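Reviews > Bedroom > Bedding > Duvets

Cutine all-season duvet: six months on

Posted in March by Ayanda Steyn

I bought the Cutine all-season duvet in the autumn, after our old one had gone flat in the middle and stayed that way through two washes. I paid for it myself and nobody at Cutine knows I have it. We have now slept under it from the last warm nights right through the winter, so I have a fair idea of what it does well and where it falls short.

It is really two duvets that fasten together. There is a thin one for summer, a medium one for spring and autumn, and you join the two for winter. The filling is a hollow polyester fibre and the outer is cotton, with a label giving the thread count as 300. I had the double size. It comes rolled tightly in a zipped bag with a carry handle, and it needs a good few hours to fill out once it is unrolled. I hung ours over the banister for an afternoon and then gave it twenty minutes in the dryer on cool, which helped.

The two layers are held together with poppers at the corners and halfway down each side. This is the part I was most doubtful about. On our last all-season duvet the poppers were small plastic ones that came undone whenever somebody turned over, and by morning the thin layer was down by our feet. The Cutine ones are bigger and they click properly. Two of them have come apart over the winter, both at the same corner, and I have since put a couple of stitches there. If you are going to leave the layers joined for months you could do the same all the way round, though you will have to unpick it to wash them.

Warmth is good. Our bedroom faces north and we turn the heating off at ten, so it gets cold in there by the small hours. With both layers on I was warm enough in a T-shirt on all but the worst nights. My husband runs hotter and ended up with one leg out most of the time. The medium layer alone took us into late autumn.

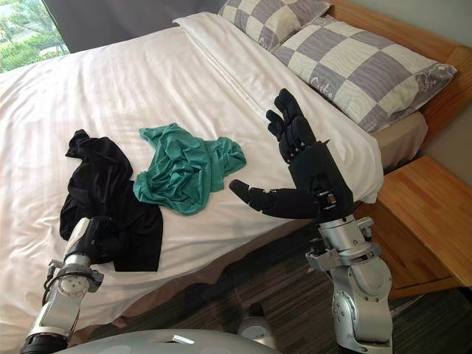 Weight is more a matter of taste. Joined up, it is heavier than the feather one my mother has, and lighter than the old wool one I grew up with. I like a bit of weight. My sister-in-law, Fatima Cele, slept under it for a week over the new year and said it felt like too much on her feet. She went back to a blanket and a sheet for the rest of her stay, and she sleeps that way at home too, so I would not read much into it.

Getting it into the cover is the same job it always is. The corners of the duvet have small loops, but only covers with ties inside can use them, and most of mine have none. I turn the cover inside out, put my hands into the far corners, grab the duvet through it and shake. With both layers joined this takes some effort, and I found it easier with a second person. The duvet is cut slightly generous as well. In two of my older covers, which have probably shrunk a little, it bunches at the bottom end and I have to pull it flat every morning.

Washing. The care label says 40 degrees and each layer to be washed separately. The summer layer goes in our machine at home with no trouble. The medium layer just about fits, but the drum was so full that I didn't think it was getting rinsed properly, so the second time I took it to the launderette and used one of the big machines. It dried evenly there on low heat. There was no clumping after either wash, and the stitched squares have kept the filling where it should be. One line of stitching on the summer layer has started to go near the edge, about a finger's length. I have mended it and will see if it spreads.

It does rustle a bit. For the first few weeks I noticed it when I turned over - a dry sort of sound, like a paper bag. That has mostly gone since the washes. If you are a light sleeper, wash it before you use it.

I ordered from Figueiredo, who had it cheaper than the other shops I looked at. Delivery took four days. The first one they sent was a single, and swapping it meant two phone calls and a trip to the parcel shop, but the right size came without any extra charge and they refunded the postage.

Storage is worth thinking about. In summer you have a thick layer with nowhere to go, and the bag it came in is far too small once the filling has opened up. Mine went on top of the wardrobe in an old suitcase. A proper storage bag in the box would have been useful at this price.

Would I buy it again? Yes, for a cold bedroom. If your house is well heated, I think you would leave the second layer in a cupboard all year, and a single medium-weight duvet would cost you a good deal less.

Good: warm, strong poppers, no clumping after washing
Less good: bulky to wash at home, rustles when new, no storage bag

Related reviews
Divport mattress topper, double
Astport bedside lamp with dimmer
Wool or polyester: three winter blankets compared
Heated airers for small flats
Pillow protectors with zips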